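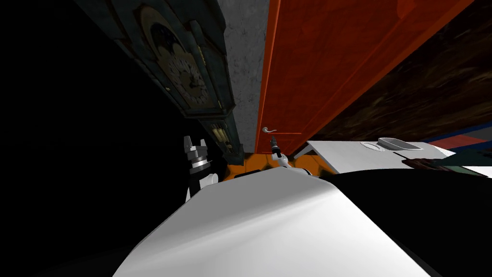
4.2 Access to disciplinary hearings

The second set of measures concerns how municipal councils treat complaints against their own members. In all three municipalities studied (Mulcombe, Benavides and Trorkine), the council's standing orders require that a complaint be heard by a panel of sitting councilors. Only Benavides requires that the panel include a member with no vote on the council. Kashyap and Obi have argued elsewhere that a single outside member has little effect on findings but a measurable effect on the publication of reasons. Our data are consistent with the second claim and do not settle the first.

We coded 153 complaints filed over the study period. A complaint was treated as closed when the clerk entered a final decision in the register, whether or not that decision was published. Complaints withdrawn before a panel was named were kept in the sample and coded separately -- dropping them would have favored Trorkine, where withdrawal is common and no written notice is required.

Figure 3. Stages of the complaint procedure in the three municipalities, as set out in standing orders in force in May.

Two points follow from the coding. First, the rules on notice matter more than the rules on panel size. Where the clerk must notify the complainant of a hearing date in writing, published reasons are more frequent, and this holds when the type of complaint is controlled for. Second, the deadline for a decision is weakly enforced everywhere. Mulcombe's orders set a limit of 175 days, but provide no remedy when it passes. Abernathy, in his review of the Mulcombe orders, treats the limit as advisory, and the clerk's office appears to apply it that way.

The household survey described in Section 3 asked respondents whether they knew how to file a complaint against a councilor. Of 3,557 usable responses, roughly 300 named the correct office. The rate did not differ between Mulcombe and Benavides at the conventional level of significance. We do not read this as evidence that publication is without value, as the survey did not ask whether respondents had ever looked for a decision. Section 4.3 takes up the question of appeals.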